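Why do metal boxes get so scratchy?

Have you ever looked inside a really old biscuit tin? I mean properly looked, with your nose nearly in it? I did it last week when I was meant to be tidying the cupboard, and I ended up sitting on the floor for ages. The bottom of the tin was covered in tiny lines. Some went straight, some went round in curls, and when I tipped the tin towards the window a whole new lot of them lit up!

So this month I want to talk about scratches. What they are, where they come from, and why metal gets them when it seems so tough.

Let's start with the word hard. When a scientist says something is hard, they mean it's difficult to scratch. Your fingernail is quite soft. A copper coin is a bit harder. A steel nail is harder again, and a diamond beats the lot. If you rub two things together, the harder one usually leaves a line in the softer one. Chalk is so soft that bits of it come off on the board (very handy, or we couldn't write with it).

But hang on. If metal is hard and a building block is softer, how does a metal bin end up covered in marks? I puzzled over this one for a while, and then I asked Dinesh Kaimal, who knows far more about metals than I do. He told me to think about grit. Grit is tiny bits of sand and stone, and sand can be harder than steel. A few grains get stuck to the bottom of something, the something gets pushed along, and off goes the grit, drawing lines as it travels. You can't even see the grains doing it.

There's another way too. Lots of metal things are wearing a coat. It might be paint, or a thin layer of something else, and it's there to make them look nice or to keep out the rust. Coats are often softer than the metal underneath, and they can chip, especially near edges and corners where things bump. When a bit of coat comes away you get a patch of a different colour, and that patch is the metal peeping through. 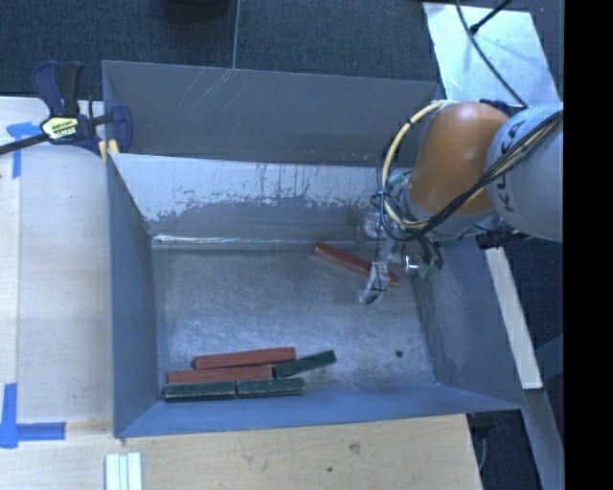 Hivau Young Makers: The Materials Corner

I love this big grey bin. Look at the back wall on the inside, where there's a pale band of coating with a ragged lower edge. Darker grey metal shows where the coating has chipped. And then the floor! Those bright swirly scratches are my favourite bit. There are six blocks in there, some reddish-brown and some dark green, and two of the green ones lie end to end along the front with pale, worn lines on their top edges. So it isn't only the metal that's showing its age.

Now, a question I get asked a lot. Why do scratches look bright, when nothing has been added? A scratch is only a tiny ditch, after all.

It's all to do with light. Imagine throwing a bouncy ball at a smooth wall. You can guess where it will go. Now imagine throwing it at a big pile of rocks. It could go anywhere! Light does the same sort of thing. It bounces neatly off smooth metal, mostly in one direction, and if your eye isn't in the right spot you miss it. The sides of a scratch are sloping and bumpy, so they send light off in other directions, and some of it may come straight to you. Move your head a little and different scratches will shine.

That's also why a new spoon looks like a mirror and an old one looks cloudy. The old one has so many little scratches that the light gets muddled up, and you can't see your face clearly any more. (You can still see it a bit. Mine looks like a potato.)

Try it yourself: the spoon test

You will need:
2 old metal spoons that nobody minds about
a soft cloth
a pinch of dry sand
a torch
a grown-up to say yes to the spoons

Leave the first spoon alone. That one is for comparing.

Put the second spoon on some newspaper and sprinkle the sand on the back of it. Rub it with the cloth, 12 times in little circles. Keep your face well back and don't blow on the sand, as it's horrid if it gets in your eyes. Then rinse both spoons under the tap and dry them.

Turn off the big light and shine your torch on the spoons from the side, keeping it low down. Can you see your circles? Try it from the other side as well. If you've got a magnifying glass, even better, and do draw what you find. Wash your hands when you've finished.

Refugio Valdovinos tried this with her class and one group rubbed in straight lines instead. They got stripes! I hadn't thought of doing that and I wish I had.

A few words to keep

Hardness: how difficult it is to scratch something.
Coating: a thin layer covering the outside of something.
Grit: very small, hard bits, like sand.
Reflect: to bounce light back.
Wear: the slow rubbing away that happens when things get used.

If you find a really good scratchy thing at home, ask before you take it outside for a proper look in the daylight. Saucepan lids are good, and so are old keys. My best find so far is a baking tray with a mark on it just like a snail, and I'm not allowed to throw it away now even though it's gone all wonky.

Next time I'll be writing about rust, so start looking for orange spots on gates.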